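Emballages souples : la consigne de tri change à Skultell

Skultell, dimanche 29 juillet 2018. À compter du mois d'août, les sachets et films plastiques d'emballage alimentaire seront admis dans le flux des recyclables sur l'ensemble du territoire de Skultell. La mesure concerne 3314 foyers. Les boîtes et étuis en carton restent dans le flux papier-carton, vidés et aplatis.
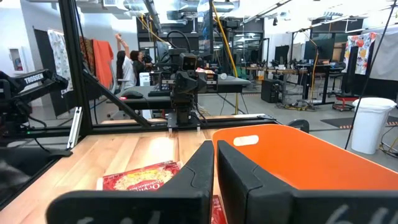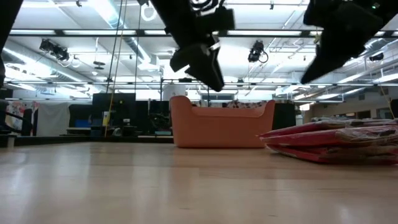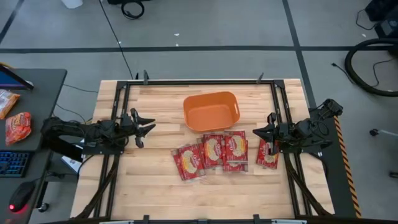
La modification fait suite à l'essai conduit dans deux quartiers par l'exploitant Drander. Le taux de captage des souples y a atteint 78 %, pour un objectif fixé à 50 %. Selon Dorin Nistor, responsable du centre de tri, les refus proviennent surtout de sachets imbriqués les uns dans les autres, que la séparation optique ne distingue pas. Les emballages doivent donc être déposés un par un, en vrac, sans sac fermé. Le rinçage n'est pas requis.

Les films agricoles et les bâches demeurent exclus et relèvent de la déchèterie de Farka. Les fréquences de collecte sont inchangées.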